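Nultunholm Community Kitchen: progress report to the Dolodia Fund, June

We are past the halfway point of the grant and I'm so pleased with where things stand! The evening cooking course filled up the same morning we opened it, with 12 people signed up and more asking when the next one starts. Bohumila Pešek is teaching it, and her dumpling night ran a full hour over – everyone wanted to stay and try the plum ones.

Spending is on track. The used oven from Kubíček came in under budget, so with your okay we'd like to move what's left into the ingredients line. Flour and oil both went up this spring and we felt it.
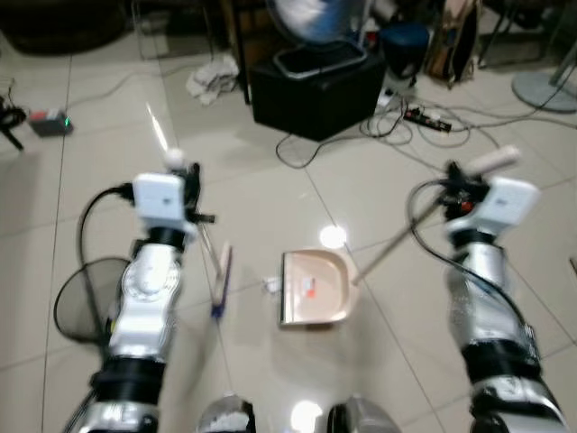
The Flomell recipe book is moving along too. We have 8 recipes tested and typed up, and Faizal Manurung has two more on the way, including his grandmother's beef rendang (we've cooked it twice and I would happily cook it again tomorrow). Our target was 10 by the end of the summer, so we should get there early.

One thing is behind. The food safety certificates are still waiting on the county, and we can't start the Saturday lunches without them. I call every week and will write as soon as they come through.

Still to do before the final report: print quotes for the book, the fall course dates, and the participant survey.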